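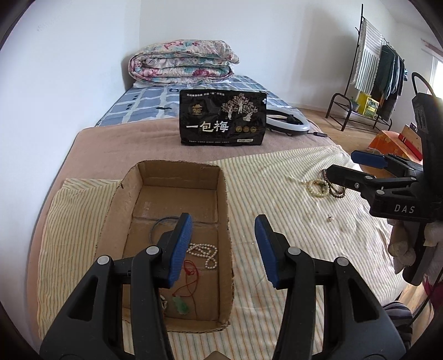

Figure 2.1 A folded floral quilt and a black package on a made-up bed.

Chapter 2: Who Owns the Cloth?

I grew up in a house where bedding had a pecking order. Visitors got the good sheets, we got the ones with darned corners, and the dog got whatever was left. I only started thinking of this as history when my tutor, Viorica Georgiev, handed me a household list from Tejada and told me to add up the linen. It came to 185 pieces - almost half of them for beds!

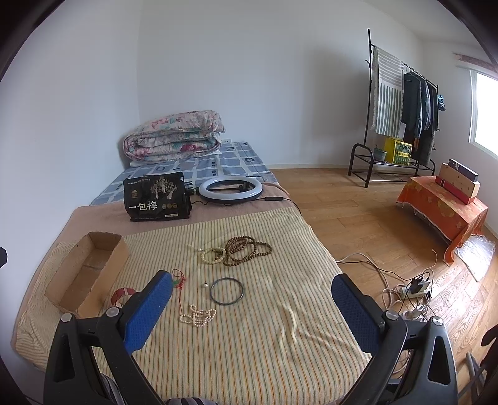
So this chapter starts with lists like that one. We'll read wills, dowry papers and a rather cross letter about a missing bolster, and ask what families thought was worth writing down. Keep a pencil handy, as the spelling is all over the place. The full Tejada list is on page 289, and I'd read it before you go on to Section 2.1.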